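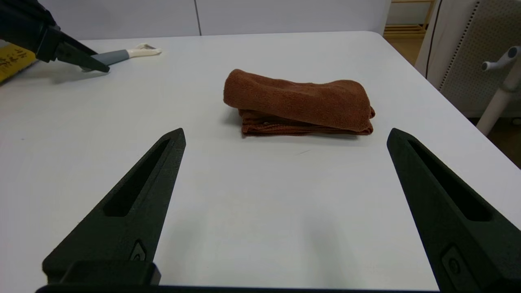 Right wrist camera, gripper open, folded towel between the fingertips.

Printed fingers slip on a folded towel
Posted by Raed Haddad, March 1, 2019

I have a two-arm setup in our shared workshop and I'm trying to get the right gripper to pick up a folded terry towel. The fingers are black prints, long and tapered, with a slot down the length and one screw or fastener near the base of each. They handle hard objects fine. With the towel they either skate over the top roll or take the top layer and leave the rest of the bundle on the table. Closing current is 400 mA. I tried more and the tips started to spread. Do I need a new finger shape, or is there something I can do with these?

Oanh Hồ
Keep the fingers. Glue a strip of thin silicone on the inside faces, last 10 mm or so. Scuff the print with sandpaper first or it will peel off within a day. Also look at your approach height. If the tips stop above the table you will only ever get the top layer. I bring mine down until they just touch, back off a hair, then close slowly. Going in across the short side of the bundle works better for me than grabbing at the ends. The rolled end is the worst place to grab, it just unrolls.

Tùng Quách
more infill. mine were bending too

Duyên Tạ
Infill won't do much on a finger that thin, it's mostly walls already. Go to 3 mm thick at the tip and add perimeters. The slot costs you some stiffness as well, so try a version where it stops short of the tip. I agree with Oanh about the silicone, do that first. A smooth white table also lets the towel slide away while the fingers close. Tape down a piece of shelf liner and test again before you reprint anything.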